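Piltside (workshop)

Piltside is the repair and packing workshop of Samimix, a small maker of desk lamps and other household goods. I worked there for a good while before I started writing entries like this one, so forgive me if I wander a bit. It's best known, as far as it's known at all, for moving its packing over to robot arms.

Background

Packing used to be done by hand, all of it. Torben Kramer ran the bench and could fold a carton without looking down (I never got the knack!). The first arm went in one October and handled 900 cartons in its opening week. A year later the weekly figure was 2,731 – and everybody's wrists felt a lot better.

The work now

People still teach the arms what to do. You pick up a hand-held gripper, do the job yourself a bunch of times, and the software, called Zudum, learns from the recordings. It's slow, fiddly work and I loved it. The sessions happen under the long fluorescent tubes, with the brick wall behind and small tables for whatever odds and ends are in use.
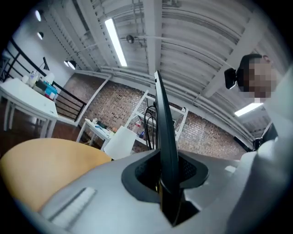
Effects on staff

Jobs changed more than they vanished. Ismail Ragab went from taping boxes to checking recordings, with a raise that took way too long to arrive. Some folks missed the chatter at the old bench, and two left over it. New hires get 20 hours of paid training before they record anything on their own.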